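Hiba Tannous returns to television in 'The Wuncombe Letters'

2018-10-26

After three years devoted to the stage, the actress Hiba Tannous has completed work on a new television drama. The single-part production, 'The Wuncombe Letters', was written by Malou Bundgaard and directed by Hüsnü Bilgin for the production company Wovard.

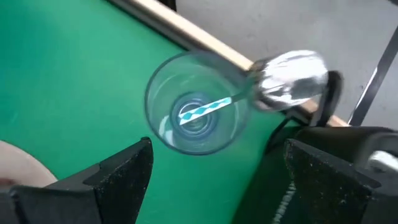
Tannous plays Edith, a retired postmistress who is asked to sort a box of undelivered mail before her old office is sold. Yavuz Dursun appears opposite her as the solicitor handling the sale. The two last worked together in a radio serial, and Bilgin has said that he cast them as a pair.

Filming was completed in June over 11 days. More than 500 people applied for the small speaking parts, many of them from local drama societies. 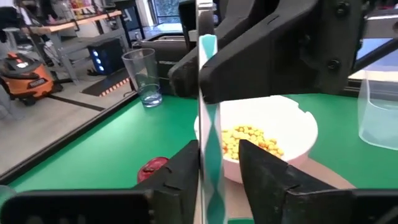
A narrow strip with teal diamonds, above a green tabletop.

The music is by Ah-rin Koo, whose score for string quartet was recorded separately in a single afternoon. "I read the script twice and accepted the same evening," Tannous said. "Edith speaks very little in the first half, and I was glad of that." 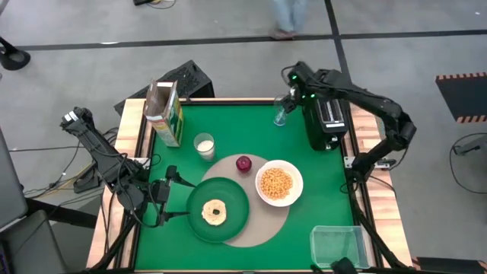
Screening and broadcast

The drama will first be shown at the Yilma Theatre, which seats 385. Members of the cast will attend and take questions afterwards. A television broadcast will follow in the new year.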